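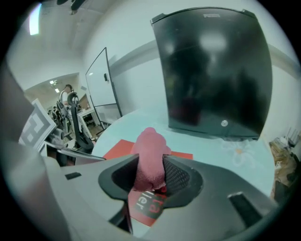
Nolis hand-held gripper closed on a soft pink item, red sheet on the table behind it

Is the Nolis hand-held gripper kit worth it for soft stuff, or should I hold out for the Llewellyn?

Asked by Wendy Pickering in Grippers and Hand Tools

Hi everyone, and thanks in advance to whoever reads this to the end (I do go on). I help run an after-school robotics club and we've saved up for one decent kit this year. The plan is to have the kids record demonstrations by hand and then train a small arm to sort fabric things – socks, washcloths, little plush toys, whatever comes out of the donation bin.

Right now I'm stuck between two. The Nolis hand-held kit is $441 with the soft fingers included. The Llewellyn one is more, and you buy the fingers separately, but everybody I've talked to says the build is nicer. The picture up top is the Nolis, and what I like about it is that the fingers spread out around the soft thing and let it puff up over the top. Our old hard plastic jaws pinch one little corner and then the sock swings around like a flag, which the kids find hilarious and I do not.

So my questions are, do the soft fingers wear out quickly with fuzzy fabric, is the thing too heavy for a twelve-year-old to hold for a whole session, and how fussy is the marker card setup? I've never used printed markers for anything and the manual I downloaded spends two pages on them before it even tells you where the power switch is. We'd like to order before the end of October if we can.

3 answers

Answer from Butetov (marked as helpful by the asker)

Hi Wendy! I've had the Nolis since spring and I'm fond of it, so take this with a little salt.

Fingers first. Mine did 293 grabs on fleece and terry cloth before I noticed any fraying along the inside, and even then they still held fine. Fuzz does build up. I go over them with a strip of packing tape at the end of the day and pick out whatever's left with tweezers. Order a spare pair with the kit anyway, because the shipping on fingers alone is silly.

Weight is the part I'd worry about. It's okay for me, but the housing is wide and you end up holding it out in front of you, so your wrist does the work. My nephew is 11 and he was good for 8 minutes or so before he started propping his elbow on the table. If your kids take turns you'll be all right. Let them sit down, too.

The markers sound scarier than they are. Print them at full size (turn off "fit to page," I lost a whole Sunday to that), glue them to something stiff, and keep them out of glare. If one curls, print it again. Once mine were flat the calibration went through on the second try and I've hardly touched it since.

One more thing, pick a tabletop or a mat that doesn't match your socks. I started out with gray socks on a gray mat and the recordings were nearly useless for training.

Answer from Nerkton

get the llewellyn. better trigger, doesn't squeak. the nolis trigger squeaks after a month and the support people just tell you to oil it

Answer from fieldmouse_k

I've used both at work, the Llewellyn for longer. It's the nicer tool, I agree with the answer above on that, and the trigger really is smoother. For small hard parts I'd choose it every time. But the standard Llewellyn fingers are narrow, and the soft ones were an extra $87 when we bought ours, so make sure you're adding that in when you compare the two prices. With a club budget and a bin full of socks I think I'd go with the Nolis and put the difference toward spare fingers and a case.

My Nolis did squeak, by the way. A drop of sewing machine oil on the trigger pin and it stopped for most of the school year. Just keep the oil well away from the fingers, since it'll end up on the fabric and then you're doing laundry as well as robotics.

Comment from Wendy Pickering

Oh, this is so helpful, thank you all! I hadn't thought about the mat color at all and ours is, of course, white, with a whole bag of white tube socks waiting. I'm leaning Nolis with an extra set of fingers. Does anyone know if the case fits it with the marker cards still attached, or do they have to come off every time?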